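What I Rented, What I Skipped

5 March 2024

My streaming list got out of hand over the winter, so last month I canceled two services and went back to renting movies one at a time. I set a budget of $30 for the month and kept to it, mostly by waiting for things to drop in price.

The first one was Markovlow, which I had missed in theaters. It was $4 on a Tuesday and back up to full price by the weekend. It's a slow crime picture set in a harbor town, and the middle drags. Jerome Villanueva told me to stick with it for the last 15 minutes and he was right. The sound mix is odd, though. I had subtitles on for most of it.

After that I watched Brollisitz with my sister. She had seen it before and kept looking over at me before the funny parts. I liked it fine. The rental came with a commentary track by the director, Hipólito Daza, and I got more out of that than the movie. He talks a lot about shooting the train station scenes at night and having to redo half of them in April when the heating broke.

I skipped Kombo. The bundle with the sequel looked like a good price, but it was a purchase and I'm trying not to buy anything digital that I'll only watch once. I still have movies in my library from years ago that I have never opened.

A few notes on renting, if you're thinking of doing the same. Check how long you get once you press play, because it varies from store to store. Look at the format too. I paid extra for 4K on Markovlow and my old TV doesn't support it. And if a title is on your wish list, turn on the price alerts. I missed a sale on a documentary by one day.

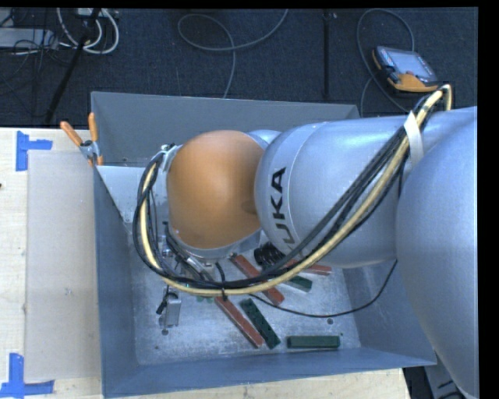 Next month's list

Atville, if it comes down in price. Jerome has also been after me to try the series version of Markovlow, but that would mean signing up for one of the services I just canceled, so it can wait.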